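Plurstead Kitchen Waste Survey – Project Report
March 10, 2020

2. What we did

Asked 7 households in Plurstead to weigh their food scraps every night for two weeks. Used the same scale in every house, the Zomunis one from the school kitchen. One family droped out after day three so thier numbers are not in the totals.

3. Results

Highest week was 840 grams of bread alone, all from one house. Lowest was 517 grams for everything. Mostly bread, rice and salad. Bigger plates meant more left over – smaller bowls, less. Weekends worse than weekdays. A small yellow bowl:
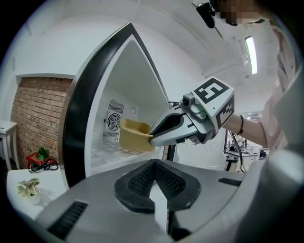

4. Still to do

Redo the graph. Ask Dudoseck market about unsold bread, visit in April if they say yes.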